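Developmental Methods, Unit 3
Looking Time and Habituation in Infant Research
Course notes, P. Visser

Reading for this unit: course packet, chapter on infant attention. Bring the Larcombe data sheet to section.

1. Why looking time

Infants under a year cannot follow instructions or report what they notice. They can look at something or look away. Most of what the field says about early perception and early knowledge rests on that one behavior, measured in seconds.

Looking time is a dependent variable. It is not a direct reading of surprise, preference or understanding. Each of those is an inference, and the inference depends on the design.

2. Terms

Habituation: a decline in looking over repeated presentation of the same stimulus.
Dishabituation: recovery of looking when the stimulus changes.
Familiarization: a fixed number of exposures, the same for every infant, with no requirement that looking decline.
Preference procedure: two stimuli shown together, with looking to each recorded.

Students often use habituation and familiarization as if they were the same. In an infant-controlled habituation procedure the number of trials varies from child to child. In familiarization it does not.

3. Setting the criterion

The usual rule compares a sliding window of 3 trials with the first 3. When mean looking in the later window falls to half the mean of the first, the infant has met criterion and test trials begin. Worked case: looking on the first 3 trials sums to 48 seconds, a mean of 16. Criterion is met when a later window has a mean of 8 seconds or less.

A trial ends when the infant looks away for a set interval, often two seconds. Report the interval. A shorter one cuts trials off early and lowers every mean in the table.

4. Coding

Two coders score each session, the second from video and without knowledge of condition. Agreement is calculated on the duration of each trial. In the Larcombe data set, 32 infants were tested and all sessions were double coded. The full file has 424 rows, one per trial, counting habituation and test trials together. Check the row count before you run anything.

Exclusions must be stated with reasons: fussiness, parent interference, equipment error, failure to habituate. Decide the rules before looking at test trials.

5. Everyday objects as stimuli

Many studies use household things in place of drawn shapes. They are easy to get and the results may apply more readily to life at home. The drawback is loss of control. Size, shine, color and prior exposure all vary, and a shiny surface can hold attention for reasons unrelated to the hypothesis. If the test object is glossier than the habituation object, recovery of looking cannot be assigned to the change in category.

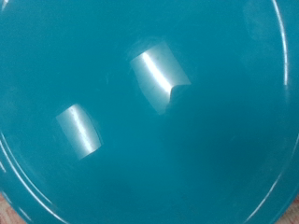
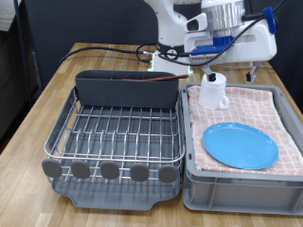
The standard remedy is counterbalancing. Half the infants habituate to object A and are tested on B, and the other half get the reverse. If recovery appears in both groups, a simple preference for one object is a weaker explanation. Baseline preference should also be measured in a separate group that receives no habituation.

6. Familiarity and novelty

Longer looking at the new item is the common result, but some infants look longer at the familiar one. This is more likely when the infant is younger, the stimulus is complex, or exposure was brief. Predict the direction in advance. A result that would be accepted in either direction is not a strong test.

7. For section

Compute the criterion for the first five infants in the Larcombe file by hand.
Mark any infant who reached the trial limit without meeting criterion.
Write one paragraph on whether those infants should stay in the analysis.

Hand in on paper, room 616. Unit 4 covers eye tracking and missing data.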